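Home | Rides | Repairs | Old Posts | About

The creak, part two

Print | E-mail

When I left off I had a creak on every right pedal stroke, mostly when climbing, and I had already blamed the pedals. I put a different pair on and rode up Drustard Road with Tapio Nurmi behind me. He could hear it from two bike lengths back. So the pedals were fine and I had bought a pair I didn't need. They are on the commuter now.

The bike is a steel Wevico tourer that I got used from Estrella Tovar. She had put some 2000 miles on it before me, mostly with bags, and I have no idea what had been done to the bottom bracket in that time. Estrella thought it had been replaced once. She wasn't sure by whom.

I started with the things that take no tools or almost none. Seatpost out, wiped down, fresh grease, back in at the tape mark. Saddle rail clamp undone and done up again. I rode it around the block standing up the whole way, and it still creaked, so it could not have been the seat. I knew that before I greased the post, but the post was due.

Next was the chainring bolts. There are five of them on this crank and three were loose enough to turn with hardly any effort. I took them out one at a time, cleaned the threads, put a dab of grease on each and tightened them in a star pattern. That made a difference. The noise went from a creak to more of a tick. I was pleased for one evening.

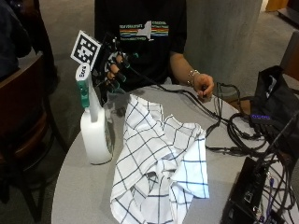
The tick was still there on Saturday, when we did the Lollen loop. It's 67 miles if you take the river road back, and by the second half I had stopped talking to anyone and was just listening to my own bike. Grigore Munteanu told me to ride no-hands and pedal lightly to see if it went away. It did go away. He said that meant the bars or the stem. Then I put my hands back on and pedaled lightly and it stayed away, so it only meant that I had been pedaling lightly.

We stopped for coffee at the top and Grigore took hold of the crank arm and pushed it side to side. No play. He spun the front wheel, squeezed the spokes in pairs, did the same on the back. He found one slack spoke on the drive side and I gave it a half turn when I got home. It was not the tick.

By then there was only the bottom bracket left, or the frame, and I didn't want to think about the frame. I don't own the right puller for these cranks. I borrowed one from the bench at Ibarra Cycles, where Arvo Suominen lets regulars use the back stand on slow mornings if they put things away after. He watched me line up the puller and told me to thread it all the way in by hand before going near it with a wrench. I have stripped a crank before (the blue bike, see Old Posts) so I did as I was told.

The left arm came off easily. The right took a lot of leaning on. Behind it there was a ring of gray paste with grit in it, and the cup on the drive side had backed out by maybe a quarter turn. You could see a clean line of thread where it used to sit. Remember that the drive side is reverse threaded on this kind of shell, so clockwise takes it out. I had that written on my hand in pen.

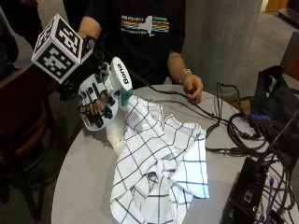
White checked cloth, gray table.

I pulled the whole cartridge. It still spun well, with no roughness that I could feel, so I decided to keep it. Most of the job after that was cleaning. The threads in the shell were packed with old dry grease and I went around them with a toothbrush and degreaser, then a rag wrapped over a screwdriver handle, then the toothbrush again. There was a little surface rust inside the down tube and I wiped out what I could reach. Arvo says to let the shell dry fully before any grease goes in, so I had a sandwich.

Going back together:

Grease on both sets of threads, plenty of it. Drive side cup first, started by hand, counterclockwise. It should go several turns with just your fingers. If it doesn't, back it out and start over. Then the other cup, then tighten both with the torque wrench. I wiped the square tapers clean and put them together dry. Grigore greases his. We have argued about this before and I'm not going to do it again here.

Crank bolts tight, short ride, then check the crank bolts again. I got a little more out of the right one the second time.

I took it up Drustard Road the same afternoon, in a gear too big for the hill, and it was quiet. I rode it again the next morning when the road was wet and it was still quiet – apart from the front fender, which rattles and always has.

Total cost was a pair of pedals that had nothing to do with it. The grease and degreaser I had already. I'll order my own puller before July, when the rear hub on the commuter needs looking at too and Arvo will be tired of seeing me.

Tapio asked which size cartridge it was. I forgot to write it down, and I'm not taking the cranks off again to find out.

Print | E-mail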